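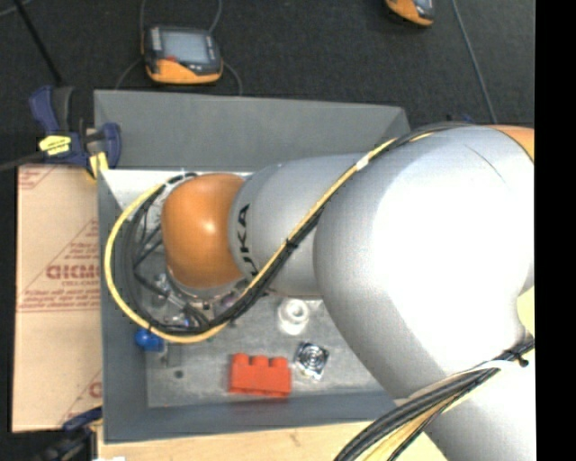

Bins, bits and bobs: the Ulldale clear-out

Well, we did it. The big sort at Ulldale is finished, and I promised a page for everybody who kept asking how it was going (and for the two of you who bet me it would never get done — pay up please). It took most of September. I've kept the words short, or short for me, so you can get on with looking.

If you haven't been following along, Ulldale is the long room at the back of the building where parts and small stuff have been landing for years. Knobs, caps, brackets, fittings, ends of things. When we started there were 210 lots on the old list and I could put my hand on maybe half of them. The rest lived in coffee cans, on windowsills, and in one case inside a boot.

The bin

Gray, rectangular, flat metal floor, and scuffed the way a good bin ought to be. I know plastic ones are lighter and don't clang. I still like metal! You can drop a handful of hardware in and it doesn't care, and a quick wipe gets the grit out. I had a go at scrubbing the marks off one of ours early on and gave up after ten minutes.

Something blue

I've become a big fan of bright colors in a gray bin. Anything blue or orange you spot from the doorway. Anything gray on gray metal, forget it, you're feeling around with your fingertips like you lost a contact lens. So the dull little metal pieces get sorted first now, while my eyes are fresh, and the cheerful stuff waits until after lunch.

Against the wall

Round things go to the sides. I don't make the rules. You set one down in the middle, go get a label, come back and it's snuggled up against the wall of the bin with whatever else was passing. We tried a folded towel on the bottom, which worked fine until the small screws found the towel.

The Holub shelves

These came secondhand and went up in an afternoon, minus one bracket that we found later (in a bin, where else). Heavy bins on the bottom two shelves, light ones up top. I wanted to go alphabetical and got outvoted, and now that I've been using them for a couple of weeks I'll admit the heavy-low way is easier on my back.

Labels, round two

Round one was masking tape and a marker, and it curled up and fell off inside a week. Round two is the Vatis card sleeves, which slide onto the front lip. I write the name big and the old list number small underneath. If your handwriting is like mine, print. I had a bin marked "washers" that three different people read as "wafers."

The Givevetti crates

Everything we didn't keep went into these for the swap table. They stack nicely when they're full and very badly when they're half full, so either fill them up or leave them on the floor. The hinges went in the first morning. The mystery caps are still there if anybody wants mystery caps.

The final list

We ended up with 192 lots, all of them with a proper home and a label. Most of the difference was duplicates — the same fitting written down under two names, sometimes in the same handwriting. The printed copy is on the clipboard by the light switch, and please cross things out in pen so I can see it.

Still to do

There are 9 bins I'm calling "later," stacked under the bench. Mostly odd lengths and single pieces that have to belong to something. I'm planning to go through them over the winter, one at a time, with the radio on. If you want to come sit and sort for an hour, bring a mug, we're short on mugs. I'll add more to this page when those are done.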